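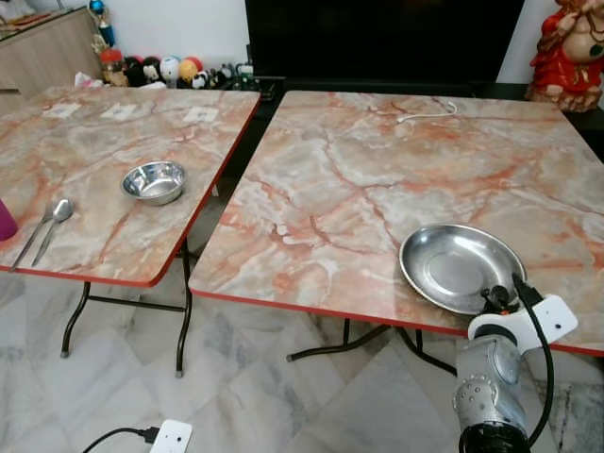 Every apartment I have rented in Wirkstead came with no dining table, and every time somebody told me to buy a good one. I have stopped listening. Two folding tables pushed close together, with metal legs and a marble pattern on top, do the work of a dining table and several other things a dining table can't do. Set one place on the left one, with a fork and a spoon side by side and a small steel bowl in the middle, and there is still half a table free. The other can hold a wide steel plate and whatever cable has ended up there. People complain about the gap between the two. I don't mind it. A gap tells you where one job stops and the next one starts.

The case against folding tables is mostly about looks. A printed marble top is pretending, I admit that, and on a marble floor it pretends next to the real pattern. But I eat at a table, I don't study it. My aunt had a solid one in her house on Halliday Street that took four people to move, so it never moved, and by the end it held mail. We ate in the kitchen standing up.

Steel dishes get the same treatment. Guests think of cafeterias. I have dropped mine on tile more times than I can remember and have not had to sweep up once. The china set I was given when I moved in is down to 9 pieces out of 20.

There are things I would change. Folding legs that splay out will catch your foot if you walk past in socks. The small paper labels that get stuck to tabletops should come off in one piece, and they rarely do. And a folding table is not for leaning on with your full weight, which rules out kneading bread.

I paid 71 dollars for my pair in June. The cheapest solid table in the same store was 134, and it wouldn't have gone up my stairs.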